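Rirnedov @rirnedov
Sun 15 January
This thread sets out the changes to ranked play in Gatent that take effect with the next update. It covers matchmaking, the map pool, penalties for leaving, and the move of old accounts. Players who only use the solo campaign do not need to take any action.

Rirnedov @rirnedov
The current ranked ladder will close when the update goes live. Matches in progress at that moment will be allowed to finish and will count toward final placement. No new ranked match can be started until the servers come back up.

Rirnedov @rirnedov
Final placement will be shown on the profile page under Past Seasons. Banners earned during the season will be sent to the in-game mailbox. Mail must be opened on the same account that played the matches.

Rirnedov @rirnedov
Matchmaking first. At present the system looks at one rating for all modes. A player who has spent months in duels and then enters a fleet battle is treated as an expert in both. We have heard many complaints on this point and we agree with them.

Rirnedov @rirnedov
From the update onward, duels and fleet battles will have separate ratings. Both will begin from the existing rating. They will then move apart as matches are played, and a loss in one mode will have no effect on the other.

Rirnedov @rirnedov
The first five matches in each mode will carry more weight than usual. Please expect large swings in that period. The rating shown on the profile will be marked as provisional until the fifth match is complete.

Rirnedov @rirnedov
Groups. A party of two may still enter the fleet battle queue together. A party of four may do so as well. Parties of three will be asked to add a member or play in the open queue, as they leave a place that the system has trouble filling fairly.

Rirnedov @rirnedov
We know this last point will be unpopular with some regular groups. The open queue uses the same maps and the same rules, and all unlocks can be earned there. Only the rating is absent.

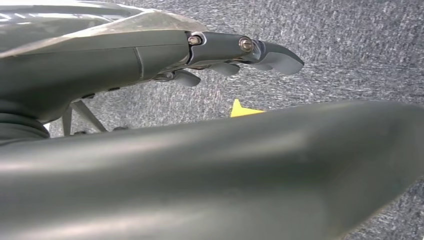
Robotic hand and speckled gray carpet.

Rirnedov @rirnedov
Map pool. Skundum returns to ranked play after its removal in August. The northern channel has been widened and the fort on the east bank now has a shorter firing range. The harbor on the west bank is unchanged.

Rirnedov @rirnedov
Skundum was taken out because the side that spawned to the east could shell the channel before the other side had any means of reply. Test matches on the new version gave results that we are content to put before the wider player base.

Rirnedov @rirnedov
Should the east side prove too strong again, the map will be withdrawn partway through the season. A notice will be posted on this account and on the login screen before that is done.

Rirnedov @rirnedov
Correia stays in the pool with one change. The fog that rolls in late in the match will now arrive at the same time for both teams. A fault let it reach the southern ships first, and some players had learned to wait for it.

Rirnedov @rirnedov
No action will be taken against anyone who made use of the Correia fog. It was our fault in the map data, and playing around it broke no rule.

Rirnedov @rirnedov
Map vetoes. Each duel player may strike one map before the match. In fleet battles there are no vetoes. We looked at a team vote and found that it added a long wait to every match, so it has been set aside.

Rirnedov @rirnedov
The 32-player mode remains outside ranked play. It draws a steady crowd on weekends and we have no wish to change how it feels. The only alteration in this update is a fix to the scoreboard, which dropped names from the bottom of the list on smaller screens.

Rirnedov @rirnedov
Leaving matches. The present penalty is a fixed delay before the next match, whatever the cause and however often it happens. This has been too harsh on people with a poor connection and too light on people who quit whenever they fall behind.

Rirnedov @rirnedov
Under the new rules, a player who drops out and returns to the same match will receive no penalty. The ship will hold its course under computer control in the meantime. It will not fire.

Rirnedov @rirnedov
A player who does not return will receive a short delay. A second departure on the same day brings a longer one. Repeated departures across the season will lead to removal from the ranked queue, with a notice sent to the in-game mailbox.

Rirnedov @rirnedov
Teammates of a player who leaves early will lose less rating if the match is lost. Members of the same party as the leaver are excluded from this, to prevent one member of a group from quitting on behalf of the others.

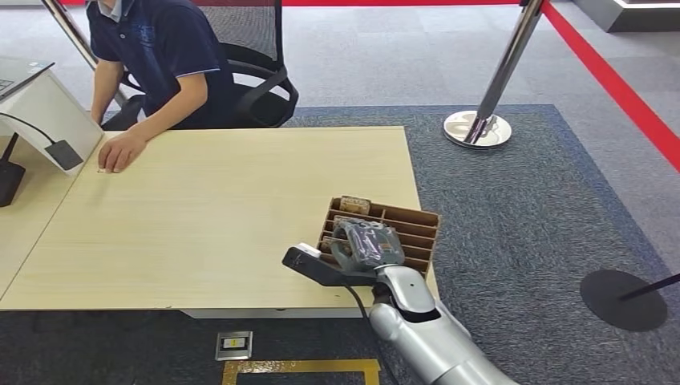

Rirnedov @rirnedov
Appeals against a removal may be sent through the support form. Please include the match number, found at the bottom of the results screen. Appeals sent by direct message to this account cannot be processed.

Rirnedov @rirnedov
Account moves. Players who still sign in with a legacy name and password will be asked to link an email address at their first login after the update. Progress, ships and paint sets will carry over in full.

Rirnedov @rirnedov
Where two legacy accounts are linked to the same email address, the player must choose which one to keep for ranked play. The other may still be used in the campaign. The choice cannot be reversed during the season, so please read the screen with care.

Rirnedov @rirnedov
We will never ask for a password by message, in chat, or in reply to a post. Any account that does so in our name should be reported.

Rirnedov @rirnedov
Controllers. Button layouts saved before the update will be kept. The new quick signal menu has no button by default on a controller and must be assigned in the settings. On keyboard it is placed on the V key.

Rirnedov @rirnedov
Quick signals replace the old text shortcuts in ranked matches. Typed chat with teammates remains available. Typed chat with the opposing team is off at the start of each match and can be turned on by those who want it.

Rirnedov @rirnedov
Known issues at release: the replay viewer may lose sound when played at double speed; the flag on the heavy frigate may appear upside down after a repair; and the harbor music on Skundum may stop early. Fixes for all of these are being worked on.

Rirnedov @rirnedov
Old replays will not open after the update. Players who wish to keep a match should record it as a video beforehand. We regret the loss, but the change to ship movement makes the old files unreadable.

Rirnedov @rirnedov
A word on ship movement. Turning speed for light ships has been lowered slightly when at full sail. Heavy ships are unchanged. The aim is to make the choice of when to drop sail matter more in duels, where light ships have had few reasons to slow down.

Rirnedov @rirnedov
Statement from Ademir Trindade, design lead for Gatent: "Light ships should still win the race to the wind. They should pay a little for it when they turn. We will watch the duel results closely and adjust the figure during the season if it is wrong."

Rirnedov @rirnedov
Community tournaments. Organizers with an event already under way may request a private server on the old version until their final match has been played. Requests should be made through the organizer page and should state the date of the final.

Rirnedov @rirnedov
Private servers on the old version will not award campaign medals or paint sets. Results from them will not appear on player profiles. Spectator mode will work as before.

Rirnedov @rirnedov
Several replies have asked whether the season pass is changing. It is not. The price, the number of tiers and the end date are all as announced - only the tasks that named the old ladder have been rewritten. Progress on those tasks will be kept.

Rirnedov @rirnedov
In response to a further question: yes, ranked matches against the computer have been removed from the low-traffic hours. The queue will show an expected wait instead, and players may practice on any map in the pool while they remain in line.

Rirnedov @rirnedov
The full patch notes are available from the news page in the game launcher. They include the complete list of ship values, which is too long to post in this thread. Translated versions will be added to the same page as they are completed.

Rirnedov @rirnedov
Correction to an earlier post: the widened channel on Skundum is the northern one in the ranked version only. The campaign version of the map keeps its original layout, as two of the story missions depend on it.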